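유화 붓, 오래 쓰려면 이렇게 빨아 주세요

안녕하세요, 또 긴 글을 들고 왔습니다. 지난번에 수채 종이 물 먹이는 법을 올렸더니 유화 하시는 분들이 우리 얘기는 왜 없느냐고 서운해하셔서요. 그래서 오늘은 붓 빠는 이야기를 해 보려고 합니다. 그림 그리는 이야기보다 재미는 덜하겠지만, 저는 차 한 잔 옆에 두고 라디오 들으면서 붓 빠는 저녁 시간을 꽤 좋아한답니다.

제가 붓을 제대로 빨기 시작한 건 로시오 로블레스(Rocío Robles) 선생님 화실에 다니면서부터예요. 그전까지는 테레빈유에 휘휘 저어서 휴지로 쓱 닦고 끝이었거든요. 그러니 돼지털 붓이 석 달을 못 가고 빗자루처럼 벌어졌지요. 선생님이 제 붓통을 보시고는 한참 말씀이 없으시다가 비누부터 꺼내 오시더라고요. 그때 배운 방법에 제가 몇 년 동안 이것저것 덧붙인 것이 아래 순서입니다.

준비물

- 뚜껑 있는 유리병 두 개 (하나는 첫 헹굼용, 하나는 두 번째 헹굼용)
- 냄새가 적은 유화용 세척액
- 고체 비누 한 장 (저는 Garetti 올리브 비누를 써요. 집에 있는 순한 세탁비누도 괜찮습니다)
- 못 쓰는 면 헝겊 넉넉히
- 미지근한 물
- 홍화씨유 조금 (붓을 하루 이틀 안에 다시 쓸 때만)

1. 물감부터 닦아 내기

세척액 뚜껑을 열기 전에 헝겊으로 먼저 닦습니다. 저는 이 단계가 절반이라고 생각해요. 헝겊을 반으로 접어 붓털을 감싸고, 쇠 부분에서 털 끝 쪽으로 지그시 눌러 당겨 주세요. 자리를 바꿔 가며 몇 번 하다 보면 헝겊에 묻어나는 색이 점점 흐려집니다. 반대 방향으로 밀면 물감이 털뿌리로 들어가 버리니 꼭 한 방향으로만요!

카드뮴이나 납이 든 물감을 쓰셨다면 이때부터 장갑을 끼세요. 저도 귀찮아서 맨손으로 하던 사람인데, 튜브 뒷면의 주의 문구를 안경 쓰고 제대로 읽은 다음부터는 꼬박꼬박 낍니다.

2. 세척액에 두 번 헹구기

첫 번째 병에서 붓을 살살 흔들어 줍니다. 바닥에 꾹꾹 찍으면 털이 꺾이니까 병 안쪽 벽에 기대듯이 문질러 주세요. 헝겊으로 한 번 닦고, 두 번째 병에서 같은 동작을 반복합니다. 첫 번째 병의 액은 금세 탁해지는데 버리실 필요는 없어요. 뚜껑을 닫아 며칠 가만두면 찌꺼기가 가라앉고, 맑은 윗부분만 따라서 다시 쓰시면 됩니다. 밑에 남은 찌꺼기는 하수구에 붓지 마시고 따로 모아서 사시는 지역의 폐기 방법대로 내놓으시고요.

3. 비누로 빨기

손바닥에 물을 조금 받고 비누 위에 붓을 동그랗게 굴려 거품을 냅니다. 그다음 손바닥에서 다시 동글동글 굴려 주세요. 처음 나오는 거품에는 색이 섞여 있을 거예요. 헹구고, 또 비누질하고, 거품이 하얗게 나올 때까지 계속합니다. 프탈로 블루를 쓴 날은 정말 끝이 없어요. 언젠가 한번은 큰 평붓 하나를 아홉 번이나 빨았는데, 그날 이후로 파란색 전용 붓을 따로 정해 두었습니다.

물은 미지근한 정도가 좋습니다. 너무 뜨거운 물은 쇠 부분 안쪽의 접착제를 약하게 만들어서 털이 숭숭 빠지거든요. 제가 Gajewski 담비털 붓을 그렇게 하나 보냈습니다. 지금 생각해도 속이 쓰려요.

4. 헝겊과 앞치마 정리

붓을 빠는 날은 헝겊 정리도 같이 하게 되지요. 기름이나 세척액이 묻은 헝겊은 절대 뭉쳐서 쌓아 두시면 안 됩니다. 아마인유가 밴 천은 마르면서 저절로 열이 나고, 심하면 불이 붙을 수도 있어요. 저는 한 장씩 펼쳐 바깥에서 말리거나, 물을 채운 뚜껑 있는 금속 통에 넣어 둡니다. 기름이 닿지 않은 깨끗한 천과 앞치마만 바구니에 따로 보관하시고요.

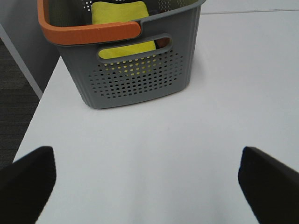
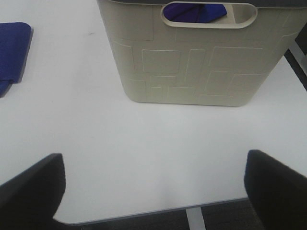 손잡이 구멍이 있는 플라스틱 바구니들. 첫 번째 사진의 바구니에는 노란 천이 들어 있습니다.

바구니는 비싼 걸 사실 필요가 없고, 물로 씻을 수 있는 것이면 충분합니다. 화실 친구 미에치스와프(Mieczysław Czarnecka) 씨는 과일 상자를 쓰는데 그것도 나름 멋이 있더라고요.

5. 모양 잡아 말리기

다 헹군 붓은 마른 헝겊으로 물기를 꾹 눌러 빼고, 손가락으로 털 모양을 다듬어 주세요. 둥근붓은 끝을 뾰족하게, 평붓은 납작하게요. 많이 벌어진 붓은 비누 거품을 살짝 남긴 채로 모양을 잡아 두었다가 다음에 쓰기 전에 헹구면 제법 돌아옵니다.

말릴 때는 눕혀 두시는 게 좋아요. 젖은 붓을 병에 세워 꽂으면 물이 쇠 부분 안으로 흘러 들어가서 나무 자루가 붓고 칠이 갈라집니다. 저는 수건을 길게 깔고 붓털이 수건 밖 허공에 살짝 나오게 뉘어 둡니다. 작은 붓은 하룻밤이면 되고, 큰 붓은 하루를 더 두세요.

이미 굳어 버린 붓은요?

댓글로 자주 물어보시는 질문이에요. 굳은 지 얼마 안 되었다면 비누를 듬뿍 발라 랩으로 감싸 하룻밤 두었다가 빨아 보세요. 그래도 안 되면 Rollis 붓 복원액 같은 전용 제품이 있는데, 인조모에는 맞지 않을 수 있으니 설명서를 먼저 읽으시고요. 돌덩이가 된 붓은 저는 질감 내는 용도로 씁니다. 나무껍질이나 마른 풀밭을 그릴 때 새 붓보다 훨씬 나아요.

제 붓통에는 지금 붓이 23자루 있는데, 그중 제일 나이 많은 건 Brurkcombe 화방이 이사하기 전에 산 필버트 붓입니다. 자루의 칠은 다 벗겨졌어도 털은 아직 짱짱해서 하늘 그릴 때마다 손이 먼저 가요.

다음 글에서는 팔레트에 남은 물감 보관하는 법을 써 볼게요. 냉동실에 넣는 분도 계시고 물에 담가 두는 분도 계시던데, 여러분은 어떻게 하시는지 댓글로 알려 주세요!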